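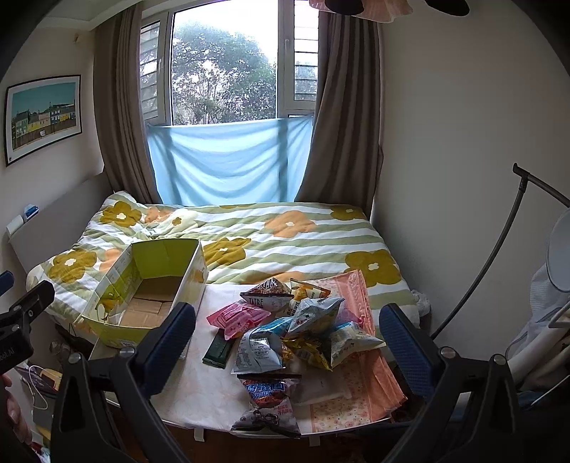

## Fitting a duvet cover by the roll method

The roll method puts a closed-end cover on a duvet without lifting or shaking it. It works for one person and any size up to king. Covers with a zipper or buttons along one short side are suitable. Envelope covers also work but need one extra fold at step 6.

### Before you start

- Wash a new cotton cover once before fitting. Untreated cotton shrinks mostly in length on the first wash.
- Compare the labels. The cover should match the duvet or be up to 2 inches smaller in each direction. A larger cover lets the filling slide to the foot.
- Clear the mattress of pillows and throws. Pull the bottom sheet tight.
- Check for corner ties inside the cover. Cunero and Kaczorowski covers have them at all four corners; Burnircombe covers have them only at the closed end.

### Steps

1. Turn the cover inside out. Lay it on the mattress with the opening at the foot and the closed end at the head.
2. Lay the duvet on top and line up all four corners. If the duvet is longer one way, check that the long side runs head to foot.
3. Tie the corner ties to the duvet loops at the head. Use a bow. A knot tightens in use and has to be cut.
4. Starting at the head, roll the cover and duvet together toward the foot. Keep the roll firm and even. Stop when the opening is level with the top of the roll.
5. Reach into the opening at one end and turn the cover out over the end of the roll. Repeat at the other end.
6. Pull the edges of the opening together over the middle of the roll. For an envelope cover, tuck the flap in at this point.
7. Close the first and last button, or run the zipper halfway.
8. Unroll toward the head. Smooth each turn flat before starting the next.
9. Tie the foot corners, if there are ties, and finish closing the opening.

### Printed covers

With stripes or large motifs, a twist inside the roll shows up as a slant in the pattern. Correct it by holding both foot corners and pulling outward. If the slant remains, unroll and repeat from step 4.

### Faults

**Empty corner at the head.** A tie was missed or the loop has torn. Sew on a new loop of cotton tape.

**Filling bunched at one side.** The roll was tighter on that side.

**Zipper jams.** Back it off and clear loose threads. Zetberg zippers have a fabric guard that catches if folded inward.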